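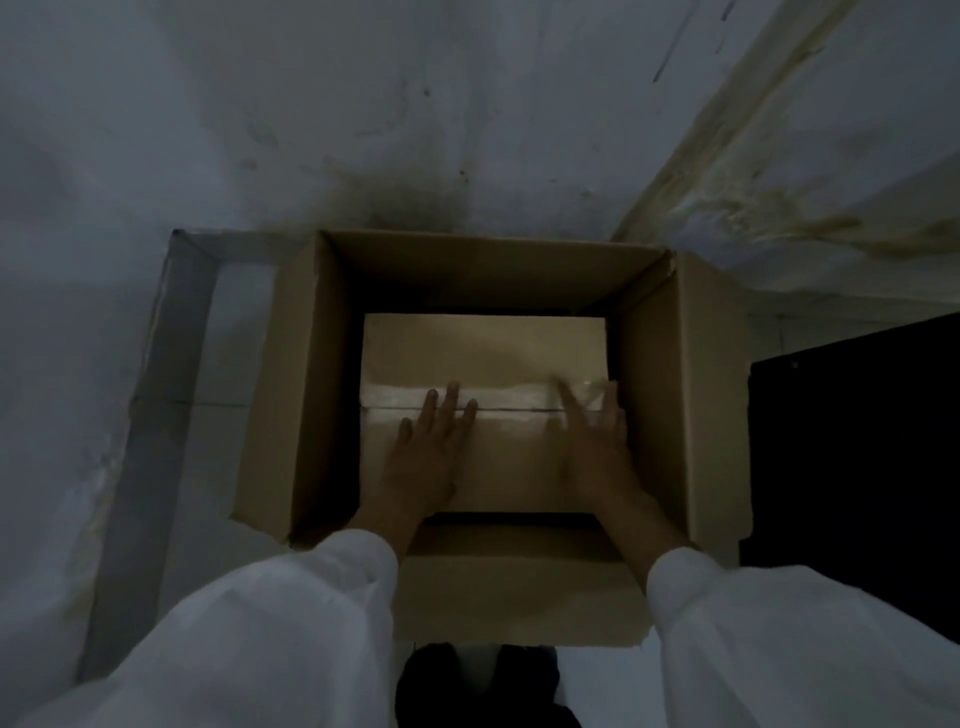

Melaniia Semeniuk says double boxing is a waste of tape and one good carton would do.

ok Melaniia, one good carton did NOT do in June, I have a bag of Vornen saucers in bits to prove it

so. packing thread. I've got the Dmytriv order going out by 4 and I type faster than I tape, so expect typos

rule one, and I will die on this: the thing that breaks goes in a small box. small box gets closed and taped by itself. THEN it goes in the big one

the small box should not know it's traveling. if you shake the pair and feel a thud, open it up again

gap on every side. two fingers minimum, a fist is better. fill it with whatever. newspaper, old pillowcase, those paper strips from the last thing you ordered

not socks. Ihor used socks. customer kept the socks

tape: along the seam, run it over both ends and a good way down the sides. then press it flat with your whole hand, don't just pat it. wrinkles are where it starts lifting

if it wrinkles badly I lay a second strip over the top. don't peel the first one, it takes the cardboard skin with it and now you have fuzz and nothing sticks to fuzz

cheap tape is cheap. I got the 574 yard case from Vetirix last year and it's still going, split it with Matvii

someone asked do I reuse boxes. yes!! almost always. I've bought maybe one bundle of new ones in my life

what I check before I reuse one:

corners first. a soft corner is a dead box, goes in recycling

a ragged top edge I don't care about. it gets folded under and taped over anyway

then the bottom. push down on it from inside with your palm, hard. if it gives at all, new strip underneath and another one crossways

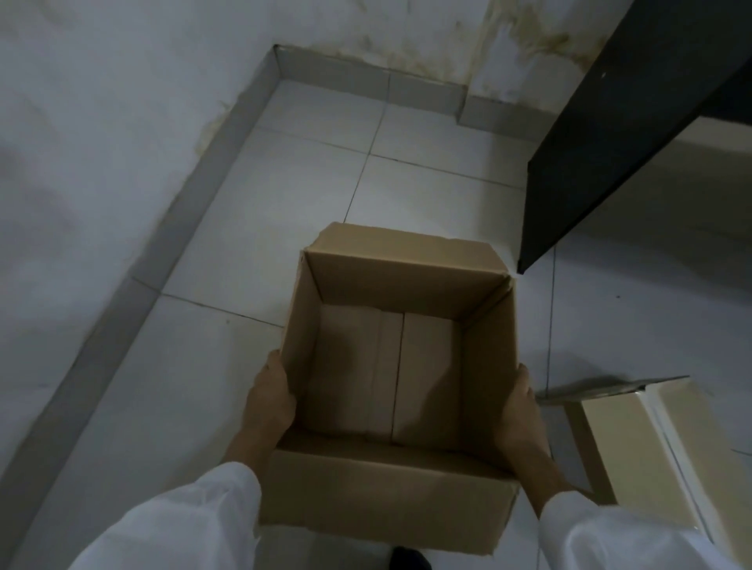 old labels come off or get covered completely. I had a parcel go back to its first sender once. took 26 days to find me again, very well rested

flaps that have gone floppy: fold them backward once, all the way, then bring them in. they sit flatter after. no idea why, Rostyslav showed me that and he's never wrong about cardboard

also pack on the floor. I know, your knees. but a big box on a table puts the opening up by your chin and you end up dropping things in insted of placing them

sweep first tho. grit gets on the tape and that's the end of that strip

weight goes low and in the middle. if you have two small boxes, heavier one under, and a flat piece of card between

shipping desk at Verevora weighed my last one at 437 grams over what I wrote down so now I weigh AFTER the filler goes in. paper is heavier than you think when it's a lot of paper

Severyn, re: your question about mugs, handles pointing to the middle, wrap the handle on its own first and then the whole mug. stuff the inside too

and no, the word fragile does nothing, I still write it

Melaniia I saw your other reply, bubble wrap with the bubbles facing IN. we can argue tonight

ok one more to close and then I have to run, can't find the scissors, they are 100% under the newspaper

found them. under the newspaper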